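We use cookies to remember your settings and to count visits. Accept | Manage

Minutes of the play equipment meeting, Albers Nursery, November

Present: Volker Eichhorn (chair), Sieglinde Rothe, Eckhard Buschmann, Kai Ehlers. Apologies: Helmut Kröger.

1. Minutes of the last meeting
Agreed, with one correction: the Romon order was for 23 aprons, not 20.

2. Play kitchen
The set was put out on the white table so that members could decide what to keep. It was agreed that the pale green colander, the cup and the lilac plate stay in the main room.
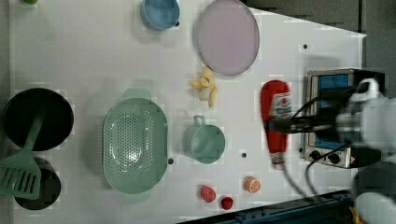
Minutes taken by Kai Ehlers
Checked by Sieglinde Rothe

Sieglinde asked for the peeled banana to stay with the other fruit, as the younger group use it in the shop game. Agreed. Eckhard would like a second colander. The price from Stuseo was thought too high and the matter was left until spring.

3. Travelling box
Volker reported that the parents' group would like to borrow part of the set for its open morning. The black suitcase may be used for this. The strawberries and the orange slice can go, along with the blue bowl. Small pieces are to be bagged first. 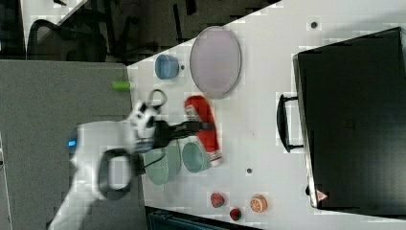

Eckhard will write a packing list and tape it inside the lid. Loans are to be signed out in the office book and returned by 4 pm the next day.

4. Pans and utensils
Kai asked whether the black frying pan and the green slotted spatula should be stored with the food or on the lower shelf. Lower shelf agreed. The ketchup bottle goes with the shop things. 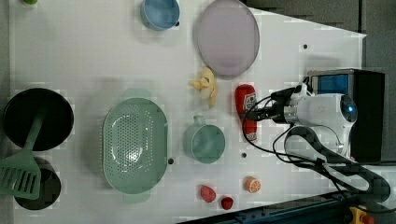 Helmut had sent a note asking for shelf labels with drawings as well as words. Sieglinde will make these.

5. Money
210 euros remain for the year. Fumton invoice 2062 to be paid.

6. Any other business
None. The meeting closed at 5.20 pm.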